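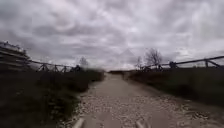
The Fence Stretch

I had the controller in my lap and Edith Llanos in my ear, and she wanted me to quit steering like a bus driver. "Small thumbs," she said. "It learns whatever you do, so if you wobble, it wobbles."

So I thought small thumbs and drove the Plekero up the gravel between the two fences, keeping to the smooth band down the middle. I was in a chair at Arboleda with cold coffee, and I still leaned when it leaned! Edith had asked for 10 clean runs before supper. By then the robot had 214 of mine saved up, and I'd started feeling a bit sorry for it – imagine getting all your manners from me. 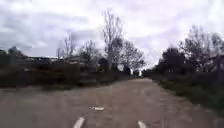

The White Thing

I saw it late, something small and white lying flat on the path. Paper, maybe, or plastic. I let go of the stick.

"Why'd you stop?" said Edith.

"I don't know. Manners?"

She was quiet, then I heard her typing. "Go around it. Slowly. Sheyla Castaño drives right over everything, and I'd like it to have a second opinion."

I eased it right, toward the weeds, and leaned so far that I spilled the coffee on my shoe.

"Good," Edith said. "Now back up and do it again."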